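Right, moving house thread, as promised to the three of you who asked. Numbered so I don't waffle.

1/ Start with the cupboard you're scared of. Mine was under the stairs. I left it till last in March and paid for it with a whole weekend and most of my patience.

2/ Get more than one quote for the van. Mine were £749 from Prakico and £2,861 from another lot, same distance, same day, same sofa. I rang the second one back in case they'd slipped a digit. They hadn't!

3/ Use plastic bins for anything going on a floor you don't trust (garages, sheds, my new kitchen). Cardboard drinks up damp like a biscuit in tea.

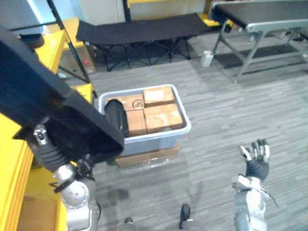
4/ Label the side of the box, never the lid. Once they're stacked you can't see a single lid, and you'll be lifting books off books at midnight looking for the kettle.

5/ Small boxes for heavy stuff. My mate Irfan packed all his cookbooks in one enormous box and it's still in his hallway, he just walks round it now.

6/ Put your shelves up before you unpack. I did it the other way round and lived in a maze of boxes for a fortnight.
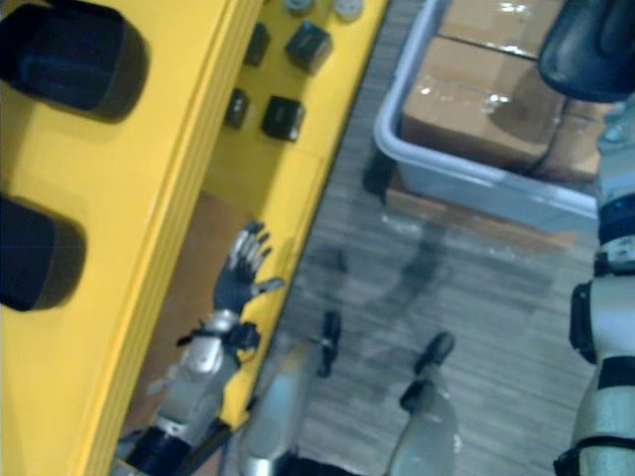

7/ Read the meters on the way out and take a photo of them. My old supplier wanted another £100 off me and went very quiet when I sent mine over.

8/ Keep one bag back with loo roll, phone charger, teabags, a screwdriver and 2 mugs. It travels with you, on your lap if need be.

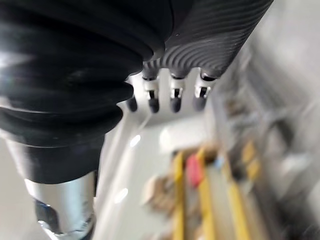 Oh, and post redirection, do it early. I forgot, and poor Matěj who's got my old flat has been forwarding my dentist reminders ever since. I owe him a pint, possibly several.

9/ Curtains. Measure the windows before you move. I've got a bedsheet pinned up as I type this and the sun's up at five. Anyone got a spare pole?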